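Zasby Community Help
Home Storage and Workshop

Cleaning a big gray bin with a bare metal bottom, and should I line it?

4 min read

Kamala Murthy

I have a large gray bin that I use for loose blocks. The sides slope in toward a flat bottom, and the bottom is bare brushed metal. It measures 730 mm along the longer side at the top. I got it secondhand, so it came with no label and no instructions, and I can't find a maker's name on it anywhere.

There are a few things I'd like to sort out before I put it back into regular use.

First, the floor has cloudy patches and light scratches. I've wiped it with dish soap and warm water and the patches look the same once it dries. I can't tell whether they are dirt, hard water stain or just wear.

Second, on one long side there is a bright white reflective strip, and along the lower side of the strip there's a ragged band of darker gray scuffing with little dark specks and some streaks running up and down. I want to get the scuffing off without dulling the strip.

Third, there is a small dark round spot on the floor. I don't know if it's rust, a burn or a bit of old glue. It doesn't come off with a fingernail.

Last, the noise. The blocks are solid bars and they make a racket when they land on metal. I was thinking of gluing felt or cork to the bottom, but then I'd have a liner to keep clean. There's also a seam where the floor meets that long side, and I wonder if a liner would trap grit in it.

The blocks are painted red and green, if that matters. I don't need the bin to look new. I do want it clean, and I don't want to wreck the paint on the blocks or the finish on the bin.

Gounder

Just sand it. 220 grit, a coat of clear enamel, done in an afternoon. The spot will go with the sanding. Don't overthink it.

Eltley

I would not start with sandpaper. A brushed finish has a grain, and if you go across it or in circles you end up with a dull area that shows more than the patches did. You can't put the grain back easily by hand over a floor that size.

Here is the order I would do it in:

Empty the bin and vacuum it, including the seam. Use the crevice tool, then a dry toothbrush, then vacuum again. Grit left in there will get dragged over the floor when you start wiping, and you'll add scratches.

Look closely to see which way the brushing runs. From then on, every wipe goes that way.

Mix equal parts white vinegar and water and try it on one cloudy patch near a corner. Leave it on for 2 minutes, wipe, rinse with clean water and dry right away with a cotton towel. If the patch fades, it was mineral stain and you can do the rest the same way. If nothing changes, it is wear in the metal and no cleaner is going to remove it. I would leave it at that point.

For the dark spot, put a magnet to the floor first. If the magnet sticks, you could have a steel floor and the spot could be rust. Some stainless is magnetic too, so it's a hint more than a test. Rust will usually lighten with a paste of baking soda and water on a soft cloth. If it's glue, a drop of rubbing alcohol on a cotton swab should soften the edge. If it's a burn or a pit, neither will do anything, and it won't hurt the blocks unless you can feel a raised edge.

For the scuffing under the strip, a melamine sponge works on a lot of gray finishes, but it is a fine abrasive and it will take the shine off a reflective strip. Put two layers of painter's tape over the strip before you start - press the lower edge down well. Use the sponge damp, light pressure, and stop when the sponge stops picking up gray. Some of those streaks may be scratches through the finish, and those will stay.

No bleach, no steel wool. Steel wool leaves bits behind that rust, and then you'll have a lot more dark spots.

On the liner: don't glue anything. Cut a loose mat and drop it in.

Dida

I agree with Eltley on nearly all of it. I look after a play and activity room, and we have been through most of the liner options, so I'll stick to that part.

Felt is the quietest and the worst to live with. It holds dust and crumbs, it pills under anything with corners, and painted blocks leave color on it after a while. You can't wipe it down.

Cork is good for a few months. Then the edges crumble, and the crumbs end up in the seam you're worried about.

Thin closed-cell foam is what we settled on. It wipes clean, it takes most of the clang out, and it lifts out in one piece. Cut it slightly smaller than the floor so it sits flat and doesn't ride up the slope. With sloping sides this matters, because anything that creeps up the side makes a pocket, and the blocks collect there. Make a paper template first. Lay the paper on the floor of the bin, crease it along the edges, cut it, check it and then cut the foam.

Avoid the black rubber matting sold for tool drawers. Some kinds leave marks on light paint and they smell for weeks.

You could also do without a mat. A bare floor is easier to keep clean than any liner, and if the blocks are put in by hand and not tipped in, the noise is a lot less of a problem.
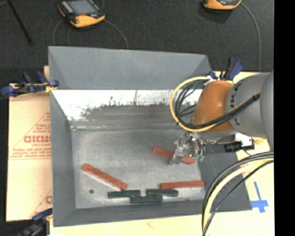 The other thing to think about is the paint on the blocks. Red and dark green both show chips quickly on bar shapes, and the ends go first. If yours are already chipping, bare metal will make it worse, and then I'd say yes to the foam. If the ends still look fine after a season of use, I wouldn't bother.

Wipe the blocks before they go back in. A damp cloth with a little soap is enough, and let them dry overnight on a rack or an old towel. Putting damp blocks on a metal floor is one way to get cloudy patches, and if any water sits under a block you can get a mark in the shape of the block. We have a few of those.

I'd leave the seam alone apart from the vacuum and toothbrush. I once ran a bead of silicone along one like it and it looked tidy for a week, then it started lifting and catching lint. It took me most of a Wednesday to scrape it all out again. If you really want it sealed, use painter's tape on both sides of the line, a very thin bead, and leave it a full day before you load anything in. I still think it's more trouble than it's worth.

Once it's clean, a weekly dry wipe along the grain will keep it that way. Save the soap for when something sticky gets in there.

93 people found this page helpful

Comments

Kamala Murthy
Thanks, all. The vinegar made no difference on the corner I tried, so I'm calling it wear and leaving it. Magnet doesn't stick. Haven't done the scuffing yet, need to buy tape. Going to try it without a mat first.

Gounder
Still say sand it, but fair enough.

marblejar
Can you put the closed-cell foam in the dishwasher? Ours gets jam on it.

Dida
@marblejar No, it curls. Sink and a sponge.

pt_hollow
I used the melamine sponge on a gray tote and it left a shiny patch. Test it low down near the bottom where it won't show.

Contact us | Terms | Privacy
Copyright Zasby Community Help
Back to top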